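Nov 5, 2019 - talk notes, Wodari meetup. Slot is 31 min incl. questions. DON'T read these out.

**Open**

- Who I am, who pays (Drukthorpe). Quick.
- Thank Rosalía Urquijo - she wrote the replay tool, half of this talk is hers
- One line pitch: the model was fine, our examples were bad. Say it slow.

**What we collect**

- One example = one person driving the arm through one task, start to finish, plus video and joint positions
- We have 805 as of this morning. Sounds like a lot. Isn't.
- Task is desktop PC work - parts in, parts out, cables
- Why PCs: cheap, same screws everywhere, lots of ways to get it wrong
- Pause. Someone will ask about laptops. Later.

**Mistake one - everybody too good**

- In August all examples came from Tanguy. Tanguy never misses
- So the model never saw a miss. First time it was 2 mm off it just kept pushing
- Fix: start from bad poses on purpose. Let people fumble and recover, keep the fumble
- Rosalía's rule - if you corrected it, it stays in. If you gave up, tag it and it goes in the other folder
- (check: do we still say "other folder"? Arnis renamed it)

**Mistake two - labels afterwards**

- We labeled at the end of the week. Terrible. Could not remember wich grasp was the slip
- Now the operator hits a key right after each try. Good / bad / weird
- "Weird" is the most usefull label we have. Tell the story of the screw stuck to the finger, keep it SHORT

**Mistake three - tidy cases**

- Early cases were stripped to the board. No cables at all
- Model learned board = flat green thing with nothing over it. Put one power lead across and it froze
- Now cables stay where they fall. Black, red, blue, orange, all of it
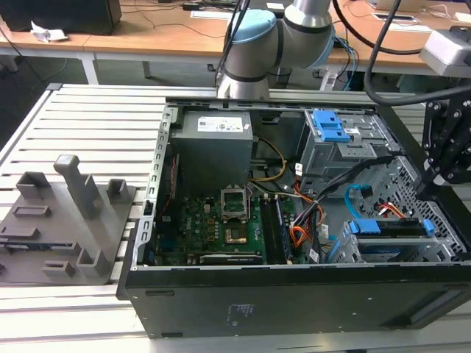

- Also change one thing per batch. We changed the light AND the case in the same batch, never did work out which one hurt us
- Memory first, socket work later. Socket is fussy, people get tired and the driving gets sloppy
- Swap operators after 12 examples. Arnis wanted more, the data said no

**Numbers slide**

- Skip if behind. Only thing they need off it: the fumble examples helped more than doubling the clean ones
- Don't get pulled into camera angles here

**Close**

- Replay tool goes public once Rosalía has cleaned up the readme
- Ask if anyone has old towers to give away. Any brand, dead is fine
- Questions. If it's quiet, ask them how they label a half success
- laptops: no, not yet, hinges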